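Homebuilt Arms, Session 4: Cable Tension and the Suture Pad
Handout for the Tuesday night group, Skokari shared workshop

Okay, last time we got both arms moving and everybody wanted to go straight to stitching (me too!), so tonight we stitch. Bring your tension notes.
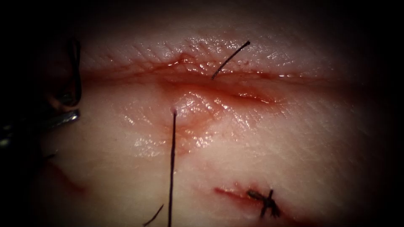

Slack is our big topic. If a wrist cable is loose, the jaw lags behind your hand and you'll overshoot without feeling a thing. Get the jaw beside the long cut, like the one at the left edge, and stop there before you go for any thread. If the tip drifts while you sit still, go back to the bench and retension. I set mine to 500 on the Dornen gauge and recheck after 30 moves.

Next up, the needle drive. Clamp first, then rotate the wrist – don't push!

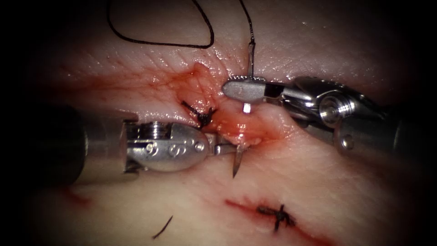 Fig. 2. Right jaw clamping the needle at the raised fold, black thread attached.

Cable routing at the wrist is where most of us lose an evening. Keep the two runs apart and watch for fraying.
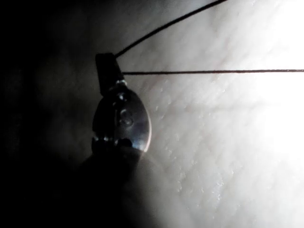 Anoma Miah wrote back after session 3 that the Barua cable frays sooner if you skip the grease, and that she'd swap it before it ever gets fuzzy. I'm with her on that one.

Knots go last. Run script 555 with the speed at its lowest setting, and let one arm hold while the other one

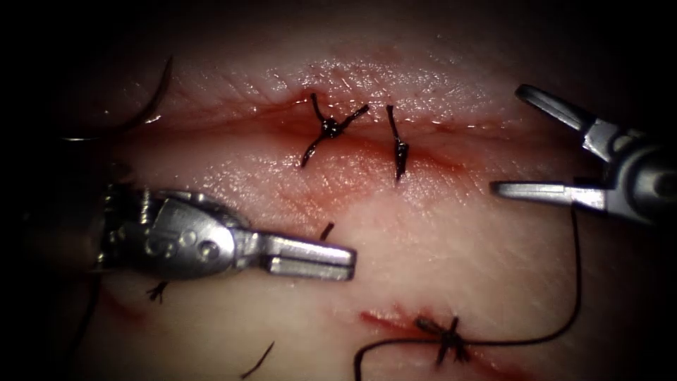 does the wrapping, then trade sides and do it all over again. Homework is three knots per arm, plus your tension log in the Sandis folder.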